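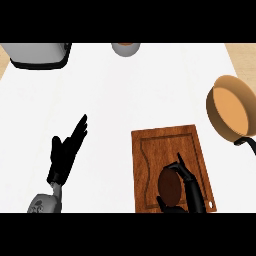

What is the Pelleden set meant to test?
It tests whether a policy trained on simulated two-handed kitchen tasks keeps working when the objects on the counter are moved, swapped for other models or rendered in other colours. All results in this file come from simulation. No claim is made about transfer to hardware.

Pelleden: simulated countertop manipulation with multi-fingered hands
Data card and usage notes
Last revised 11/01/2019
Maintainer: Gilmar Moura

Summary

Pelleden contains 276 demonstration episodes of pick-and-place tasks performed on a simulated kitchen counter. Each episode was produced by teleoperation inside the simulator and stored as joint trajectories plus rendered colour video from a head-height viewpoint. The task shown at the top of this file is patty transfer: the right hand takes a patty from the cutting board and places it in the frying pan. The left hand is free in this task and its motion is recorded anyway. Dropping the left-arm channels made the learned policies drift when they were later fine-tuned on two-handed tasks, so we ask that users keep them.

Contents

episodes/ one folder per demonstration, named by task and seed
scenes/ object placement files, one per seed
splits/ train, validation and held-out lists
tools/ replay and scoring scripts
baselines/ configuration files for Vindent and Oltis

Every episode folder holds actions, states, video and a short metadata file. Actions are absolute joint targets. Earlier internal copies used relative targets, and the two are not compatible. If the replay script reports a joint limit error on the first step, check which copy you have.

Video is letterboxed to a square, with black bands at top and bottom. The loader crops the bands by default. Set keep_bands to true to reproduce the Oltis numbers, which were trained on the uncropped input.

Scene variation

Placement of the board, the pan and the background objects is sampled per seed. Background objects such as the toaster and the cup play no part in patty transfer. They are there as distractors and may be partly outside the view. Counter colour and floor texture are fixed in the training split and varied in the held-out split.

The board may be rotated by a small angle. The pan may be clipped by the side of the image. We did not filter out such seeds, and policies that rely on seeing the whole pan do poorly on them.

Baselines

Vindent is a behaviour cloning model with a short observation history. Oltis uses the same image encoder and predicts action chunks of 14 steps. Both were trained on the same split with 4 random seeds, and scoring takes the final checkpoint of each. We don't select checkpoints on validation success.

On patty transfer, Oltis finishes more held-out episodes than Vindent. Most of the gap comes from the grasp. A flat disc lying on a board gives the fingers little to close on, and the demonstrators generally tipped it onto its edge before lifting. Vindent often starts the tip and then opens the hand. Oltis commits to the whole motion once it has started. With the chunk length reduced to 9, part of this advantage is lost.

Neither baseline recovers reliably after dropping the patty. The demonstrations contain few recoveries, and we consider this the main gap in the set.

Scoring

An episode succeeds if the patty is in contact with the cooking surface of the pan and with neither hand when the time limit is reached. Contact is read from the physics state, never from the video. Throwing or sliding the patty into the pan counts as success if the final state meets the rule.

Known issues

Finger contact is stiff. Under firm grasps the patty can jitter, and small penetrations between fingertip and object appear in a few episodes.

Shadows are soft and come from a single lighting set-up. Models trained here should not be expected to handle harsh or coloured light.

The replay script assumes the default simulator time step. Changing it alters the outcome of some grasps, even with identical actions.

Licence and contact

The data is released for research use. Redistribution of modified copies is allowed if the changes are listed in the metadata file. The replay tool was ported from code written at Abdel Rahman and keeps its original licence, a copy of which is in tools/.

Report faulty episodes to the maintainer with the task name and seed. Fixes are grouped and released in March each year.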